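Employer is bringing in robots for room turnover, what happens to our hours?

I work in housekeeping at a mid-size residence hotel run by Corkon. In March they told us that a company called Murora will be supplying machines to do part of the room work, starting with picking up loose items and putting them in boxes or baskets before we strip the beds. Before that starts, several of us have been asked to do paid sessions where we do the ordinary tidying with hand-held grippers that record what we do. I have done 2 of these so far. The pay is the same as my normal rate.

My questions are practical. Are we training our replacements? Has anyone been through this at a workplace and can say what happened to the hours? And should I be asking for more than my normal rate? The manager says no jobs will go, but she also said she has not seen the contract.

Posted by plainlaundry

I went through something close to this at Dijkstra, a laundry and linen service, so I can only tell you how it went there.

The recording work lasted longer than we were told. They wanted the same jobs done over and over in different rooms with different clutter. Picking up a small box is quick by hand. With the grippers it takes a while to learn how far to open the fingers and how hard to close them, and soft things are worse than boxes. My wrists were sore the first week. Ask for breaks and get them written into the schedule. 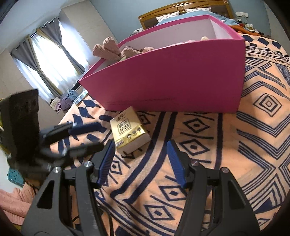 The machines came in the next year and took over sorting and some of the carrying. Beds stayed with us. Bathrooms were never part of it. Total hours for the department went down a little, mostly because two people left and were not replaced. Nobody was let go while I was there. The bigger change was in what the day felt like. We used to work in pairs and talk. Afterward each of us covered a longer stretch of hallway alone and went in to fix whatever the machine had left, which was usually clothes in a heap or something soft it had dropped. Some people liked the quiet. I did not, and I moved to the front desk.

On pay, we got a one-time payment of $500 after we asked as a group. Individually we had been told no.

Things I would ask for in writing: which tasks the machines will do, whether the room quota goes up when they arrive, who is responsible if a guest's belongings get damaged, and whether the recordings can be used to judge your speed. The last one matters. At our place a supervisor started comparing people's times and it had to be stopped.

Posted by Henk Mertens

Yes you are training your replacement. Same thing at Plitow. Find another job now while you can.

Posted by rt_nightshift

The answer above is too short to be much use, but I would not rule it out either. "No jobs will go" usually means no layoffs are planned right now, and it says nothing about hours. If you are part-time, look at what your contract guarantees, since that is the number they can cut you down to.

Also check if you have to do the sessions at all. Where I work they were optional, and those who stayed out kept their usual shifts. If you have a union, send them the notice your manager gave you. If you do not, write down the dates and what was said.

Posted by marlow5

Contact us | Copyright the site and its contributors | Back to top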